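Sorting the Brick Bin: What Worked For Us
Posted by Catriona Tennant
September 21, 2020

Quick one today, have to be out the door in 30 minutes. Toy bricks. The big tub of them. Ours came down from the attic in June and took over the den, so these are my notes on getting a tub like that clean, apart and put away.

Before you start

Clear a table. A white or pale one is best if you have it, dark bricks vanish on a dark top and you'll miss the little ones. No white table, put down an old sheet. Tuck the edges under or it slides.

Shallow trays, not bowls. Baking sheets are fine. I use two, plus a shoebox lid for junk (hair ties, dried peas, one earring so far).

Don't tip out the whole tub. A scoop at a time. I use a dustpan I keep just for this.

Getting bricks apart

Two stuck together flat: push sideways with your thumbs first, then rock. Don't pull straight up.

Really stuck, 7 minutes in the freezer in a sandwich bag, then try again. Works more often than not.

Thin flat plates are the worst. Put a longer brick on top of one and another underneath, squeeze the far ends together like a stapler. Pops right off.

No teeth. I know. My dentist can see it, she says. Also no butter knife, it leaves dents and then the brick never sits rihgt.

Washing

Lukewarm water, a squirt of dish soap, mesh laundry bag. Swish, leave it a while, swish again. Not hot, some plastics warp. I stay at 40 degrees Celsius or under, the baby bath thermometer is good for this.

Pull anything with a sticker, a motor or a battery box FIRST. Wipe those with a damp cloth.

Old toothbrush for the underside where the crud lives.

Dry on a towel, open side down, overnight. Turn them once. If they go in the tub damp the tub will smell and you get to do it all again.

Sorting

By color looks pretty. By shape is faster to build from. Ask the kid which they want before you spend an evening on it (I did not ask).

What we ended up with: color for the big plain bricks, shape for everything small. Nine drawers in a Kistside cabinet I got secondhand, masking tape labels, marker.

Leave little pairs together if they were made on purpose. Mine likes two-brick pairs in different colors, red on green and so on, and uses them as "people". Those stay out on the table, and get a tray of their own at bedtime. 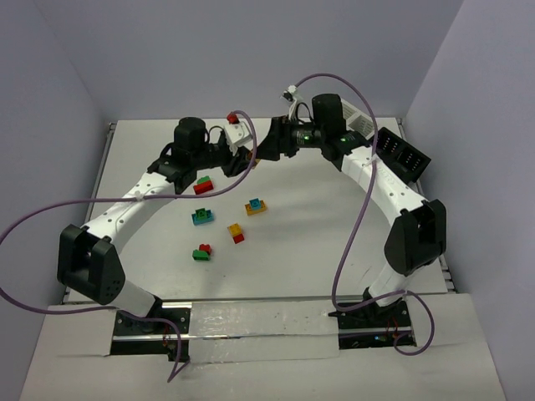
Two-brick pairs on the white table, red and green one at the far end.

Storage

Clear lids, or no lids. If they can't see it they tip it.

Drawstring play mat for the everyday ones. Pull the cord, hang it on a hook, floor done. Wash the mat inside out.

Heavy tubs go on the bottom shelf. Mine was up top for a year, dumb.

Odds and ends

Sun yellows the white ones. Keep the cabinet off the window wall.

Scratched bricks, use them for the insides of walls where it doesnt show.

Vacuuming under the couch: knee-high stocking over the hose end, rubber band. Bricks stick to the stocking, dust goes through.

Somebody asked about glue residue. Cooking oil on a cotton ball, wait, wipe, then soap. Test on an ugly brick.

Next time: puzzle boxes with split corners. Send me yours if you have a fix for them, I've only got tape.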